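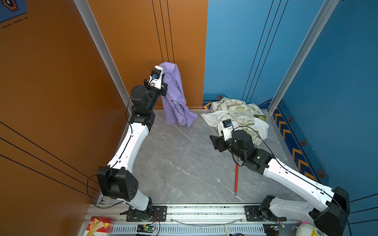

A two-arm cell at the Treltadside workshop, with the left gripper holding a purple cloth and a second, printed cloth on the floor of the enclosure.

Jeline sets equipment budget for textile handling cells

12 September 2024

Jeline has approved a budget for six two-arm robot cells at its Treltadside workshop, with orders to be placed before the end of December. The cells will be used for work on picking up, spreading and sorting cloth items, which the company supplies as a service to commercial laundries and linen hire firms.

The approval covers arms, grippers, cameras, enclosures and spares. It does not cover floor works or the electrical supply, which fall under the site budget and were agreed earlier in the year.

Each cell will follow the layout already in use at Treltadside: two arms on a shared aluminium rail base, parallel grippers, a small camera on each wrist, and coloured panels on three sides. The company looked at a single-arm version with a fixed clamp. It was cheaper to buy, but large items had to be put down and gripped again more often, and the time lost over a shift cancelled the saving.

Anjana Sikder, who prepared the equipment plan, said the arms themselves were the easiest part to price.

"An arm has a list price and a delivery date," she said. "Cables, finger pads and wrist camera boards are where earlier plans fell short. We had budgeted for them as consumables at a flat rate per cell, and the rate was too low."

Under the new plan, spares are costed by running hours. Finger pads are to be changed every 500 hours, and wrist cables inspected at the same point. A stock of 46 cables will be held on site so that a cell does not stand idle while a replacement is on order. Motors will be held in smaller numbers, as the supplier keeps them in stock.

MacBrayne, which builds the enclosures, will supply the frames and panels flat-packed from its works in Clestville. Assembly will be done by Jeline staff. The panels are to be interchangeable between cells, and the order includes extra sets in both orange and blue. Sikder said the choice of background colour affects how well the cameras pick out the edge of a cloth, and that a pale item and a dark item do not always suit the same panel.

The plan also sets aside money for test items. Jeline will buy 32 sets of cloths in a range of weights, colours and prints, to be replaced as they wear. Washed cotton behaves differently from new cotton in a gripper, and the sets will be laundered before first use.

Two items were removed from the plan during review. The first was a force sensor at each wrist, which has been put back to a later phase. The second was a powered lift for the rail base. Mounting plates will be drilled for the sensors now – the cost of doing so at the build stage is small compared with taking the arms off afterwards.

Delivery will be staggered. The first two cells will be installed and run for a full maintenance interval before the remaining four are called off. If changes are needed to the rail, the cable routing or the panel fixings, MacBrayne will make them at an agreed rate. The price of the arms is fixed for the whole order, whatever the date of call-off.

Staffing at Treltadside is not expected to change in the first phase. Existing technicians will be trained on cable replacement and camera alignment, with the training priced separately from the hardware.

Jeline said the figures would be reviewed once the first two cells had completed their initial running period. Suppliers of gripper fingers and cable assemblies who wish to quote for the spares contract can ask the purchasing office at Treltadside for the drawings – quotes should give unit price, minimum order and lead time for each part.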